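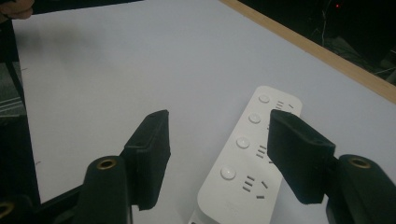 13th June, bench notes, Altholm

Power strip task again. Indira Poojary wants 200 good runs before anybody at Dendatville sees a slide. Fine. What the slide will say is that this job frees up people on the packing line. I asked Eifion Gethin which people and he said that part isn't written yet.

Things I keep running into:

White strip on a white board. Hard to judge the edge of it from the finger view, and I have eyes. Would like a darker board tried before we blame the operators for slow pickups.

Four switches, all alike. If the grip lands on one, does that count as a fail? The Vekar sheet doesn't say. Need a ruling, in writing.

Cord. Every plan I've read treats the strip as a rigid block. It has a tail and the tail goes where it likes.

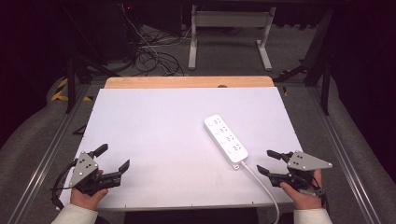
Same goes for the wrists. Two grippers for a whole shift is more than I'd ask of anyone, and the Cardoso quote has 1340 runs with 2 operators and no line for breaks. A packer picks up a strip one-handed while talking. We are paying people to do it slower so that a machine can maybe do it later, and the packers have heard about it secondhand.

Indira says the packers will move to inspection. There are 3 inspection seats and they're all taken.

To do: ask for the dark board. Get the switch rule from Vekar. Eifion to talk to the line before the demo, and I want to be in the room.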